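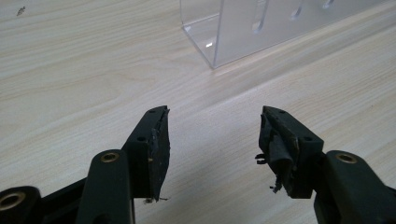
Episode 391

Search stories Search
Home Fiction Serials Authors Archive

Zarmeena Rajput squeezed the handle and the two black fingers swung toward each other over the table. She loved that part. Every time, she loved it! The brass-colored bushings turned, the linkages folded, and something that had been her hand a moment ago became a slower, dumber, more interesting hand.

"Three ninety-one," she said to the recorder, and reached for the clear box.

The pads were a mess. The right one had curled away from its block and trailed shreds, and the left was scuffed gray. Castellanos wanted them swapped before lunch. Zarmeena wanted to keep going, just a little longer, and she had an argument ready.

"Murnimgate is going to work with worn pads too," she said. "Let it learn what worn feels like."

"It'll learn to drop things," Castellanos said from the other bench.

"Then it'll learn to pick them up again!"

The contract said 1599 episodes by the end of December, all of them acrylic, because the Vendorum people had discovered that Murnimgate could not see acrylic. It reached straight through as if the box were a patch of air with wood grain behind it. Zarmeena thought this was wonderful. She'd spent a whole evening at home looking at a drinking glass, trying to unlearn how she knew it was there. The glints, mostly — a bright bit at a corner, a straight line where no line in the wood should be.

So she had started coming at the box slowly, from low down, letting those glints slide past on the way in. No instruction told her to. She had done 104 like that so far, and she tagged every one "looking."

At 2 in the afternoon the overnight model came back from Kotirby. Castellanos loaded it onto the arm by the window and put a box in front of it. The arm went out fast, the way it always had, and then, a few inches short, it slowed. It dipped. It tilted its wrist a little to the left and a little to the right.

"What's it doing?" Castellanos said.

Zarmeena had both hands over her mouth, the gripper hanging from its strap.

"Looking," she said.

Then it closed on the box, and dropped it, and went down after it again.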